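Clemonden Library: Membership and Borrowing
Frequently asked questions

Who may join?
Membership is open to all residents of Clemonden and to anyone who works or studies in the town. Proof of address is required on joining.

How many items are held?
The lending collection comprises 3000 titles. A further 400 are kept in the Isaksson Room for reference use only.

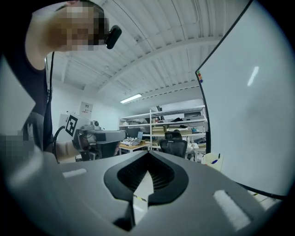
One reader wrote to ask whether reference titles might be lent overnight. They may not, although up to 200 pages may be copied each month on a member's card.

Can books be reserved from another branch?
Yes. Items held at Sodberg are normally delivered within five working days. Reservations are kept at the desk for one week.

What happens if a book is returned late?
No fines are charged. Borrowing is suspended until the item is returned or replaced.

How do I renew?
Loans may be renewed twice, at the desk or through the Skasora catalogue, unless another member has reserved the title.

Last updated: Sep 20, 2024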